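1/ At the Zundura open day, typing this between rooms so forgive the spelling. Doors opened at 9, lobby already packed, over 200 signed up and the coffee line is its own event

2/ First stop was the Plalen arm sorting parcels. Fast. Loud too. Alvar Halvorsen ran it and took questions the whole time without once losing his place — impressive in itself. They say 500 parcels an hour on a good day. Somebody's kid asked if it ever gets bored

3/ Missed the welding cell, went the wrong way down the hall. Anyone got video??

4/ Talk by Saskia Sheehan on teaching by hand. Short version: a person does the job with the grippers, over and over, and the robot learns from the recordings. 20 minutes, no slides, best thing so far. Wish she'd had longer for questions

5/ Asked her how many tries for one task. 52 for the simplest one they kept, plus a lot they threw out. She was pretty open about the throwing out part, wich I liked

6/ Lunch. Sandwiches gone by 12:15. Ate a banana standing next to Khôi Bạch, who has been to three of these and says get to the back rooms before the 2 pm crowd. Going now

7/ Back room, brick wall, white table. Two grippers, one per hand, and a flat tan thing to work on, bread or sponge, I still can't tell. Black rubber pads on the silver fingers. Square black and white markers on both so the software can keep track of where they are. Slower than I expected to watch. Also weirdly hard to walk away from 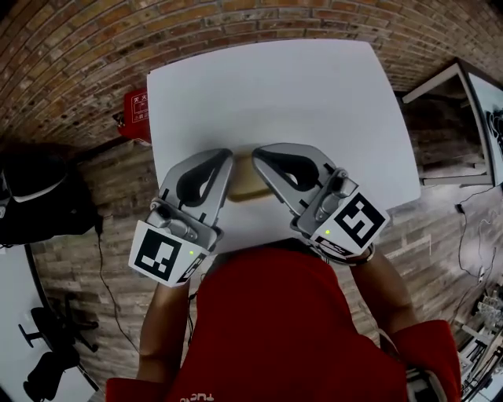 8/ Signed up for the hands-on slot at 3:30, Nhung Khúc has the list by the stairs, a few spots left if your in the building. Parking is free till 6. More tonight if my phone lasts, at 11% now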